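Section 4: Setting Up Your Studura Benchtop Water Filter

Read this section the whole way through before you open the tap. Most of the calls we get at Illmont come from people who opened the tap first.

4.1 Before you start

Clear a stretch of bench beside the sink. The filter wants a flat surface and a power point is not required, whatever the bloke at the hardware shop told you. You will need:

the filter housing
one cartridge, still sealed
the diverter valve and its two washers
the white inlet hose and the clear outlet hose
an old towel
a bucket, or a large saucepan if the bucket is in the shed with a spider in it

Put a roll of paper towel within arm's reach. You will want it at step 6, and you will want it with one hand.
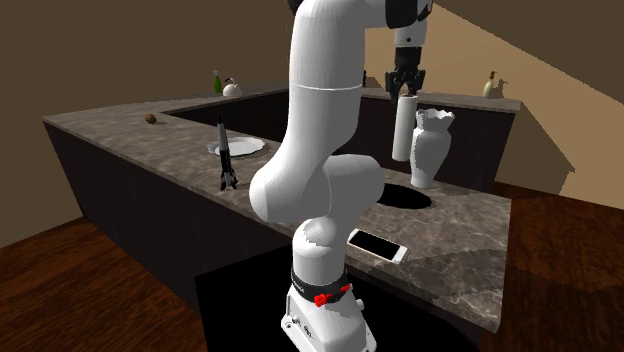
Fig. 4a. Paper towel roll standing on the far counter.

CAUTION: Cold water only. The cartridge is not rated for hot water and neither is the warranty.

4.2 Fitting the diverter valve

1. Unscrew the aerator from the end of your kitchen tap. It turns anticlockwise as seen from below, and everybody gets this wrong lying on their back.

2. Look inside the aerator. Rinse out the grit. Try not to think about how long you've been drinking through it.

3. Check the thread. If it is on the outside of the spout, use the thin washer. If it is on the inside, use the thick washer and the brass adaptor. If there's no thread at all you have a pull-out spray tap, and this model will not fit it. The Drokgate under-sink kit will. Keep the box.

4. Screw the diverter on by hand until it stops, then give it another quarter turn. Do not use a wrench. Do not use a wrench wrapped in a tea towel, either.

5. Push the white hose onto the port marked IN and the clear hose onto the port marked OUT. Each should click. If you're unsure whether it clicked, it didn't.

6. Turn the diverter lever to TAP and run the cold water gently. Dry the joint with paper towel, wait a minute, and feel for a drip. If there is one, take the valve off and reseat the washer. Tightening harder will only move the drip to your elbow. 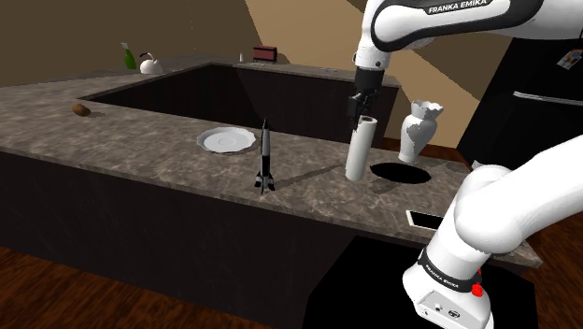 Gisela Domínguez

I wrote the first version of this guide at my own kitchen bench with a bad valve and a worse temper, and the order of the next few steps comes from that afternoon. The previous edition had you fit the cartridge before flushing the housing. Please don't. The housing is packed with a dusting of fine white powder that keeps the seal supple in the box, and it tastes like a chalkboard.

4.3 Flushing the housing

7. With no cartridge fitted, screw the lid down and put the end of the clear hose in the bucket.

8. Turn the lever to FILTER and open the tap a third of the way. The hose will cough. Let it run until the bucket is half full, then close the tap.

9. Give the bucket to the tomatoes.

NOTE: On Bhardwaj mixer taps the lever may foul the spout when swung to the left. Turn the whole diverter around so the lever faces the wall. It looks odd and works perfectly well.

4.4 Fitting the cartridge

10. Unwrap the cartridge and remove BOTH end caps. The bottom cap is the same colour as the cartridge, for reasons our design department has never shared with me.

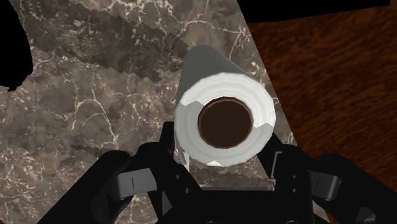 11. Wet the big O-ring with a little water and sit it in its groove. No cooking oil, no petroleum jelly. Olive oil smells lovely for a week and then it very much does not.

12. Lower the cartridge in, arrow pointing up, and screw the lid down until the two moulded marks line up.

13. Run cold water through for 4 minutes. It will come out grey to begin with. That's carbon dust, and it is harmless, though I wouldn't serve it to your mother-in-law.

14. Taste it. If it's still a bit swimming pool, run it for another 4 minutes.

4.5 Looking after it

Replace the cartridge after 3000 litres or twelve months. Write the date on the lid in marker pen. Pencil washes off, and so do good intentions.

If you go away for more than a week, flush the filter for a minute when you get home. If you go away for the whole of July to dodge the winter, take the cartridge out and fit a new one when you're back.

The replacement is part number 527. Cartridges sold as "527 type" are a slightly different length and will leak slowly down the back of your cupboards.

For spare washers, write to Santino Salinas in the parts room. Tell him which washer you've lost. It will be the thin one.

Guide last revised Tuesday, April 30, 2019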